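Aus der Werkstatt: Lohnt sich das Abo auf Sitzbezüge?

Seit August bietet Kurby den Polstereien ein Modell an, das angeblich alle Sorgen mit Boots- und Wohnmobilsitzen erledigt: fertig zugeschnittene Bezüge im Abonnement, 72 Euro im Monat, Kunstleder der Reihe Cestau inklusive. Ich habe mir den Vertrag schicken lassen und zweimal gelesen. Begeistert bin ich nicht.

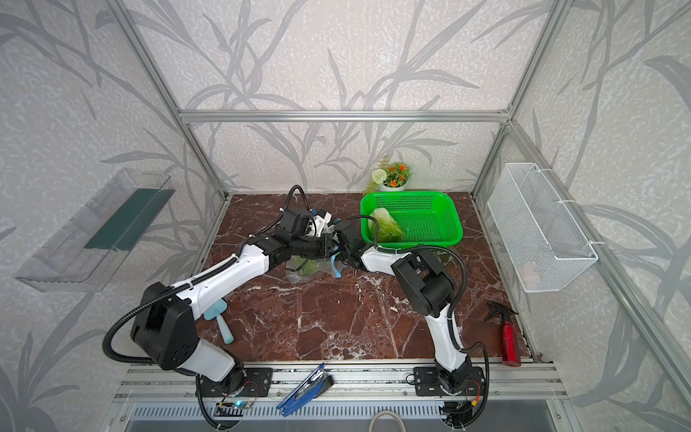
Die Zuschnitte passen laut Katalog auf 1196 Sitzmodelle. Klingt viel. Wer aber ältere Boote auf den Hof bekommt, weiß, wie selten dort noch der Originalschaum drin ist. Sobald der Vorbesitzer zwei Zentimeter aufgedoppelt hat, sitzt die Kappnaht neben der Kante, und dann trennt man auf und schneidet doch selbst. Serena Colombo hat in ihrer Werkstatt sieben Sätze probiert. Drei konnte sie ohne Nacharbeit aufziehen.

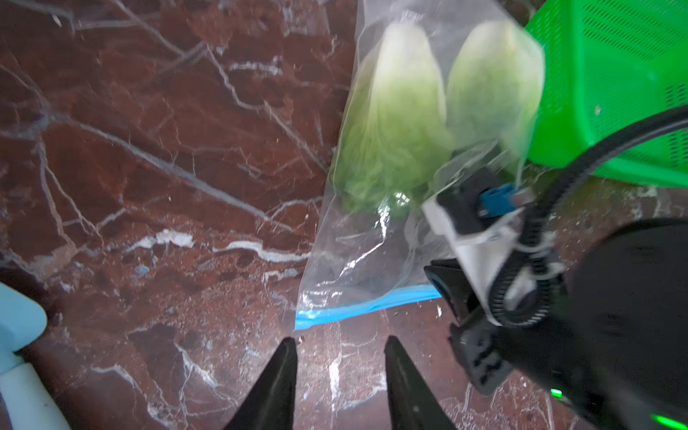

Zwei Salatköpfe im Zippbeutel.

Dazu kommt die Laufzeit. Gekündigt werden kann erst nach zwei Jahren, bis dahin sind 1824 Euro weg, Versand schon eingerechnet. Dafür bekomme ich bei meinem Händler etliche Meter ordentliche Ware und suche mir die Farbe selber aus. Im Abo gibt es Grau, Sand und ein Blau, das mir auf dem Musterstück eher nach Turnhalle aussah.
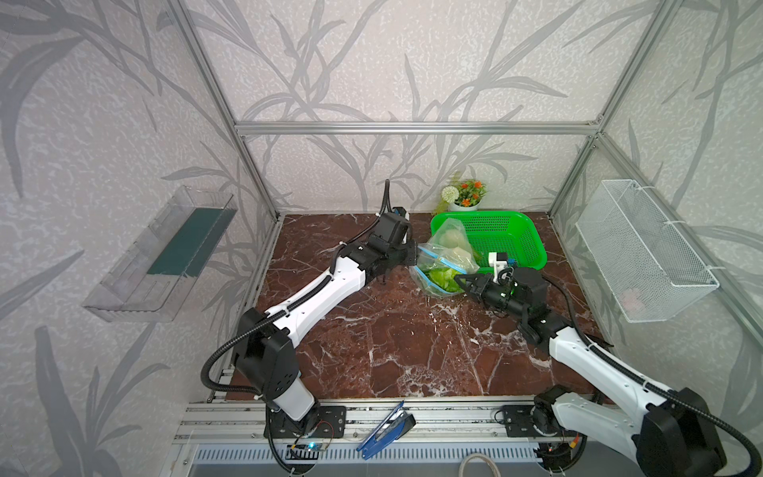

Und die Garantie?

Kurby verspricht UV-Beständigkeit, nimmt im Kleingedruckten aber Nähte und Keder aus. Genau dort reißt es bei Bootspolstern zuerst. Annunziata Ruggiero hat deswegen nachgefragt und die Antwort bekommen, der Faden sei »Verbrauchsmaterial«. Welcher Faden verwendet wird, stand nicht dabei. Bei Caruso steht er wenigstens auf dem Lieferschein.
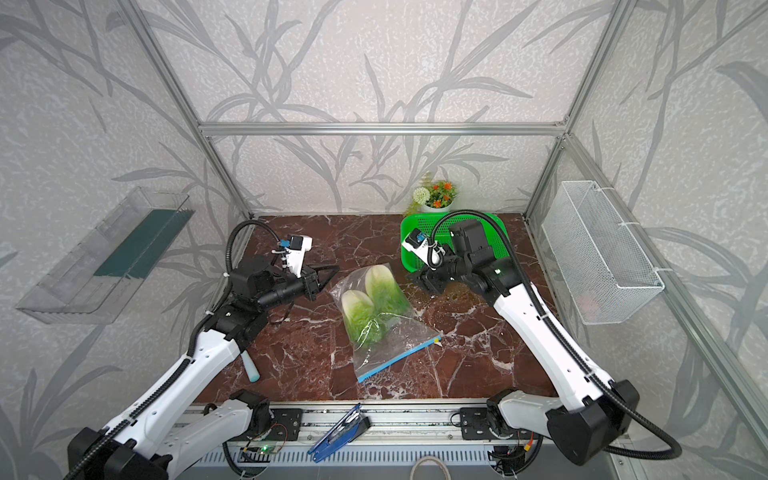

Zwei Roboterarme über der braunen Marmorplatte.

Für Betriebe, die immer dieselben neuen Wohnmobile ausstatten, mag sich das rechnen. Alle anderen sollten sich vor der Unterschrift einen Probesatz geben lassen und ihn auf einen gebrauchten Sitz ziehen, am besten auf einen krummen. Wer schon Erfahrungen mit dem Abo hat, auch gute, schreibt bitte an die Redaktion.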